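# Rastertisch mit Kraftpapier – Aufbau und Belegung

Stand: November
Von Frida Kragh

Dieses README gehört zum Ordner `tisch-raster`. Es beschreibt, wie der große Arbeitstisch bespannt und eingeteilt wird, wie die kleinen Gegenstände darauf benannt sind und was in den Tabellen steht. Die ältere Fassung von Bogumił Malinowski gilt nicht mehr, nur seine Papierliste ist noch im Unterordner `alt`.

## Material

- Kraftpapier, braun, von der Rolle (Lieferant: Tomberg)
- Klebeband, blau, rückstandsfrei ablösbar
- Stahllineal und Schreinerwinkel
- Cutter, weicher Bleistift

Eine Rolle hält bei uns für 2 Bespannungen. Weißes Papier haben wir probiert, es blendet unter den Deckenlampen. Klebeband von Skidine bitte nicht mehr bestellen, es reißt beim Abziehen die oberste Papierschicht mit.

## Bespannen

Das Papier wird am Vorabend abgerollt und beschwert, damit es sich bis zum Morgen glatt legt. Danach an den Längsseiten nach unten umschlagen und von unten festkleben. Auf der Oberseite soll außer dem Raster kein Band sitzen.

Zuerst kommen die Längsstreifen, dann die Querstreifen. Das Band wird ohne Zug aufgelegt und mit der flachen Hand angedrückt. Wer am Band zieht, hat nach einer Stunde Wellen im Papier. Wo ein Querstreifen nicht in einem Stück durchgehen kann, wird er in kurzen Stücken geklebt. Die Stücke müssen auf derselben Linie liegen, Lücken sind erlaubt.

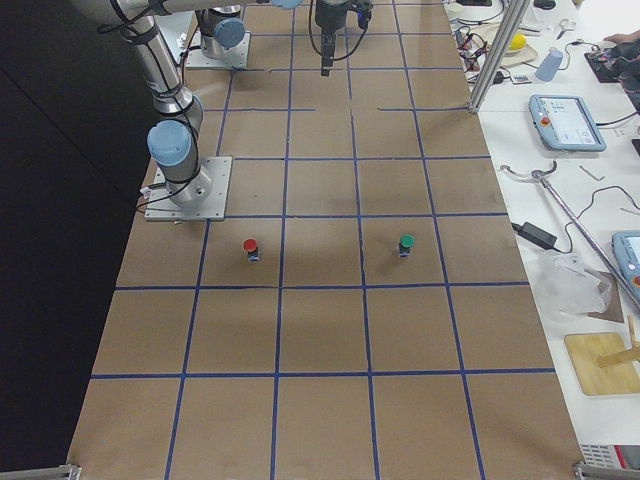
Raster aus blauem Klebeband auf Kraftpapier, dazu die Objekte mit roter und grüner Kappe.

## Objekte

Die Objekte haben eine runde Kappe auf einem kurzen, dunklen Körper. Benannt werden sie nach der Kappenfarbe: `rot` und `gruen` (ohne Umlaut, das Skript von Nabil Geagea kommt sonst durcheinander). Ein Objekt zählt zu dem Feld, in dem sein Fuß steht. Steht es auf einem Streifen, wird `linie` eingetragen und kein Feld.

Der Schatten spielt für die Zuordnung keine Rolle.

## Dateien

- `belegung.csv`: eine Zeile pro Objekt und Aufstellung, insgesamt 140 Zeilen
- `felder.csv`: Spalte und Reihe der Felder
- `papier.txt`: Wechsel der Bespannung, handschriftlich geführt und abgetippt

Spalten in `belegung.csv`: `aufstellung`, `objekt`, `spalte`, `reihe`, `bemerkung`. Spalten werden von links gezählt, Reihen von der vorderen Tischkante nach hinten. In den ersten 30 Zeilen war es bei den Reihen umgekehrt, das ist korrigiert und in `bemerkung` mit `k` markiert.

## Bekannte Mängel

Bei den Aufstellungen vom Montag fehlt die Bemerkungsspalte. Die Felder sind von Hand geklebt und nicht alle gleich groß, wer Abstände in Millimetern braucht, muss nachmessen.

## Verwandte Einträge

- Papierwechsel: Checkliste
- Lagerplatz Pliltard, Regal und Schubladen
- Farbnamen in den Tabellen
- Klebebänder im Vergleich

## Kommentare

**Esben Norðdahl:** Kann man das Band beim Papierwechsel wiederverwenden? Bei uns geht ziemlich viel davon weg.

**Frida Kragh:** Nein, beim zweiten Mal hält es an den Enden nicht mehr.

**Rawan Awwad:** In `felder.csv` steht bei mir eine Leerzeile am Ende, der Import bricht dort ab. Nach dem Löschen lief er durch.

**Nabil Geagea:** Leerzeile ist raus. Den Umlaut schaue ich mir noch an.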